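Patch 5 and the stamina question

By Gertraud Moser

The February patch for Cirnudero is out, and if you have opened a game forum in the past two weeks you've been told that it fixes tennis. I have put in a little over 60 matches since the download finished and I'm not convinced. Some things are better. The thing everybody is cheering about, the new stamina model, looks to me like the old stamina model with a bigger bar.

Let's start with what Vekov says it changed. According to the patch notes, players now tire according to "shot load", meaning a flat-out forehand on the run costs more than a blocked return. Fine. That was supposed to be true at launch. The notes also say long rallies will "carry over" into the next game, so that a set full of grinding should leave you flat by the third. I tried it the dull way. I picked the same baseliner, same hard court, same opponent on Expert, and ran her corner to corner until she ought to have been crawling. In the third set she was still getting to drop shots from behind the baseline. The bar under her name was almost empty. Her legs had not been told.

What does change is the serve. When the bar drops under a quarter, first serves lose pace and start to drift long, and you can use that. If you're a defensive player online, the best plan right now is to make the other person hit two or three extra balls in every return game and then stand a step further in on second serves. It isn't pretty and it works on most people up to the middle ranks. Above that they all know it already and will save the bar for serving, and then you're both pushing the ball back and forth waiting for the other one to get bored.

The net game is where I'd give some credit. Volleys used to snap to the same two spots on the court no matter how you held the stick. Now there is a real difference between a punched volley and a soft one, and the angle follows your feet. Come in behind a slice to the backhand, wait for the split step, and aim shorter than feels safe. Doubles gains the most from this. It's still a mess if your partner is the computer, which has a habit of wandering across to poach a ball you had lined up.

Then there's the gear. Gisler strings and Makex shoes are now "performance items", which is a nice way of saying they have numbers attached. The top string set costs 942 coins. You earn coins by playing, slowly, or you buy them. Vekov's line is that the bonus is too small to decide a match. If it's that small, why is it the first thing you see on the menu? I played 4 evenings with the top set and the same number without, and the only difference I'd swear to was topspin depth. That may be me wanting something for my coins. I would still rather see ranked play lock everyone to the same racket, as the beta did.

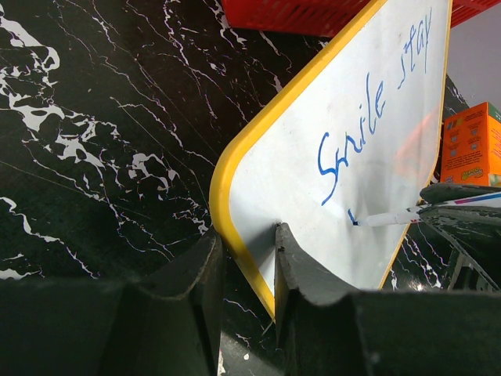
The whiteboard with the yellow frame.

A few smaller notes for anyone coming back after a break. The lob button has moved, and you can put it back under Controls, then Classic. Clay plays slower than it did, which I like, although slides still cancel if you press a shot too early. Replays can be skipped from the first frame now. The crowd noise that used to cut out during tiebreaks mostly stays on. Cross-play waits are around a minute for me in the evening and a good deal longer in the morning, so I don't know where this flood of returning players is supposed to be.

My advice for ranked hasn't moved much. Serve wide on the big points, keep the bar above a quarter, and don't spend coins until Vekov publishes what the items do. They've said the numbers are coming with the next update. They said that in the last one too.

If you've tested stamina on grass, write in with your settings and the difficulty level. I've had several letters telling me the grass version is different, and none of them said what they were playing on.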